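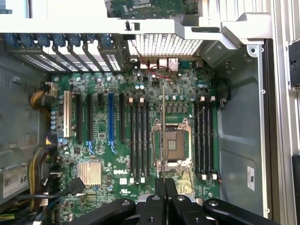 Comment un robot apprend à démonter un ordinateur

Dans notre club de robotique, à Skustinholm, il y a des élèves de 9 à 13 ans. Cet hiver, nous travaillons sur un projet qui s'appelle Fivora. Le but est simple à dire et difficile à faire : un bras robot doit aider à trier les pièces des vieux ordinateurs.

La grande plaque verte, c'est la carte mère

Dans un ordinateur, toutes les pièces doivent se parler. Elles le font grâce à la carte mère. C'est une plaque couverte de petits composants et de lignes très fines, qu'on appelle des pistes. Le courant électrique passe dans ces lignes comme les voitures passent sur les routes.

Le carré au milieu, avec un cadre en métal brillant, est la place du processeur. Le processeur est la pièce qui fait les calculs. Sur cette carte, la place est vide et on voit les contacts dorés. Il ne faut jamais les toucher avec les doigts !

Les longues fentes noires des deux côtés du carré servent à la mémoire. Il y en a quatre à gauche et quatre à droite. On y met des barrettes, et les petits loquets blancs aux deux bouts les tiennent bien en place. Les autres fentes, plus à gauche, sont pour les cartes d'extension, par exemple une carte de son. L'une d'elles est bleue, une autre est blanc crème.

Comment le robot sait où aller ?

Le robot ne connaît pas le mot « mémoire ». Pour lui, une image est un grand tableau de points de couleur. Nous devons lui montrer beaucoup d'exemples. Nous avons déjà 2 944 images, et sur chacune un élève a dessiné un rectangle autour des pièces importantes. C'est long, mais on peut le faire à plusieurs.

Après, nous guidons la pince à la main, avec une manette. L'ordinateur enregistre chaque mouvement. En janvier, nous avons enregistré 184 mouvements, et nous en avons gardé 57. Les autres étaient trop rapides, ou bien la pince tremblait.

Pourquoi la pince va doucement ?

Une carte mère est fragile. Si la pince pousse trop fort, elle peut plier un contact ou casser un loquet. Notre programme, qui s'appelle Lodent, a donc 3 vitesses. Loin de l'ordinateur, le bras peut aller vite. Près du boîtier, il ralentit. Au-dessus des pièces, il avance très lentement – on a presque envie de le pousser.

À toi d'essayer

Demande à un adulte s'il y a un vieil ordinateur à la maison. Il doit être débranché, et c'est l'adulte qui l'ouvre. On ne touche jamais au bloc d'alimentation, même débranché. Cherche la carte mère, puis les fentes de la mémoire. Tu peux faire un dessin et écrire le nom des pièces que tu reconnais.

Le club se retrouve à la salle Vestergaard, au premier étage. Les dessins sont à déposer dans la boîte à l'entrée.

Page mise à jour le 28/1/21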